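Wekeo arm at Cukbridge: your stopping questions

Why did the arm freeze on us in February?
The controller PC lost its link halfway through a pick, so the arm did what it should and locked. I blamed the software for ages (sorry, Flultell!) but the log had 189 dropouts in it, and I now suspect a cable.

Can I just plug it back in?
Please don't! Hit the stop first, then reseat the connector at the back of the PC.
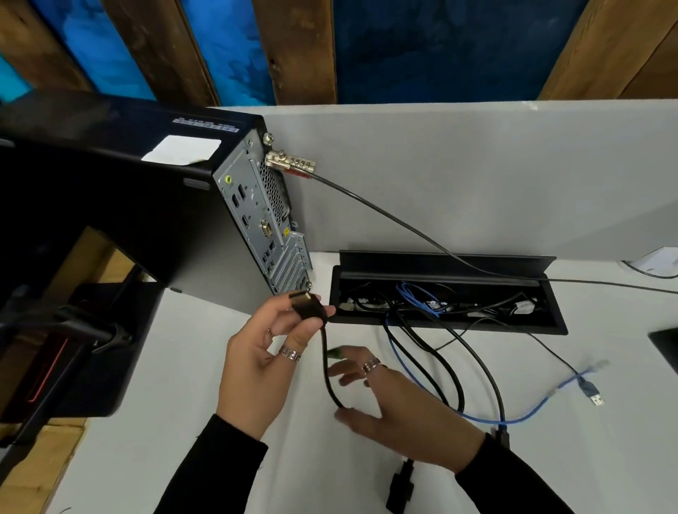
One of you wrote in to say the arm twitched when the link came back. Yes, mine did too, so stay 2 metres away until it's homed.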